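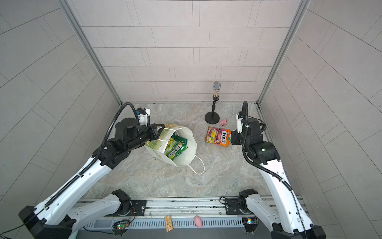 My sister reckons I'm wasting my money, and that any ball will do for a bunch of grown women playing indoor soccer in a school gym. She has a point, up to a point. We are a rec league team. We lose a lot. But I'm the one who buys the balls, and after going through three cheap ones since the season opened I wanted something that would hold its shape past Christmas, so I bought the Mosar Flusten size 4 and have now had it for long enough to say something useful.

First, the basics. It's a low-bounce ball for hard floors, the kind you use for futsal, and it cost me $44 plus shipping. There's a cheaper Flusten at $20 with a different cover, and I'd skip it. Our goalkeeper owns that one and it feels like kicking a grapefruit.

I got mine in October, and it came flat. The pump is not included (the product page does say so, way down at the bottom, so I can't really complain). The valve was stiff the first time and I put a drop of oil on the needle, and after that it went in fine. It holds air really well! I top it up every couple of weeks and that's it. The last ball needed pumping at halftime.

How does it play? Pretty great on the ground. It stays down, so a hard pass across the floor arrives at your foot and doesn't hop over it, and if you have a first touch like mine you will be grateful for every bit of help. Rolling it under your sole feels natural right out of the box. Shooting took me longer. It's heavier than the outdoor balls I grew up with, and for the first two practices everything I hit went low and left. I've since learned to get my foot through it more and I scored from near the halfway line last week, which I am going to mention to everyone until spring.

Headers - don't. I tried one at a corner and saw stars. People don't head it much in this game anyway, but if you're coming over from outdoor soccer, your instincts will betray you once.

The cover is where I have mixed feelings. It's a smooth, slightly shiny finish and it grips nicely on a clean floor. The gym we use at Jornwood is not a clean floor. By the second half it has picked up dust and gets slick, especially for whoever is in goal, and we've started wiping it down with a damp towel during the break. That fixes it completely, but it's one more thing to remember along with the bibs and the key. The printing is also coming off. One whole side of the logo is gone, and the orange panels are more of a tan color now. The stitching is perfect, though, and it's still round, so I'm trying not to be fussy.

I should say what I'm comparing it with. Before this I used a Zaidi match ball that a friend let me borrow, and that one runs close to $100. The Zaidi has a softer touch and I liked it better for shooting. Is it twice as good? No way. If my team were in the top division and somebody else was paying, sure. For us the Flusten does the job, and when it gets stuck up in the rafters (it has been up there once already) I don't feel sick about it.

A few odds and ends. Size 4 is right for adults indoors, so don't order a 5 out of habit like I nearly did. Keep it out of a cold car overnight, mine felt dead for the first ten minutes of warmup after I forgot it in the trunk. And if you play outside on concrete, get something else, the cover will be shredded in a month.

Four stars from me. I'd give it the fifth if the print had lasted. I've already ordered a second one for practice, and with two in the cart I went over $50 with a set of cones and got the shipping knocked off.

Posted 16/12/2020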